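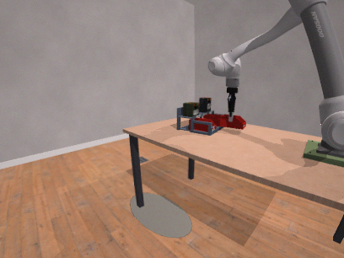
The simulated Nornley cell, with the gripper above the larger red bin.

Teleoperation in simulation: status of the bin task

Collection for the Nornley bin task moved into the simulator in August. The task set now holds 1254 demonstrations, all driven by a person from a remote station and logged at the joint level. Liudmyla Marchuk and Genivaldo Batista recorded most of them. The remainder came from Ratano, where Sutrisno Hartono's group runs the same scene file on a second station.

The operator holds a six-axis hand controller. Its motion is mapped to the tool flange as a relative pose, with a clutch on the index trigger, so a reach longer than the operator's arm is done in two or three strokes. Gripper opening is on the thumb slider. Scaling defaults to 0.6 for translation and 1.0 for rotation. Aiman Wibisono tested a higher translation scale and withdrew it after the approach to the bins became too coarse to use as training data.

The joint path between waypoints is left to the solver. This has one side effect worth knowing: two operators can place the gripper at the same pose over the same bin with visibly different elbow positions. The logs keep both the commanded flange pose and the solved joint angles, and anyone training on joint targets should filter by solver version first. Versions before the August change resolve the wrist differently near full reach.

Views

Operators get two views side by side. The room view gives height above the bins and clearance over the frame. The overhead view is used for lateral alignment and for checking rotation before the descent. During the last part of a reach the wrist covers a good share of the container in the overhead view, and new operators tend to stop there and back out. The guidance is to align early, lock rotation with the side button and finish the descent on the room view.

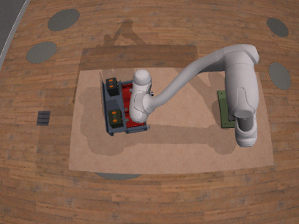 Overhead view with the wrist over the container. The two dark blocks are on the left.

Fiachra Scanlon has asked for a third view from the wrist. It is in the renderer but off by default – at present it costs enough frame time to make the clutch feel late.

Rejected runs

Of the runs submitted up to the cutoff, 362 were rejected and are not in the total given earlier. The most common cause was a clutch release under load, which shows up in the log as a step in commanded pose with no matching hand motion. The second was contact between the gripper body and the metal frame. Contact with a bin wall is not grounds for rejection if the run recovers, and recovered runs carry the tag "recover" in the index file. Please do not trim them. The Isemier trainer reads the tag and weights those segments separately.

Next steps

The target for the task is 4000 accepted demonstrations. Start poses will be drawn from a wider set, and container rotation will be varied between runs. Operators should reload the scene file before their next session, as the older one fixes the container angle. Playback of any run is available through Hung by run number. Questions on controller mapping go to Aiman, and index file errors to Liudmyla.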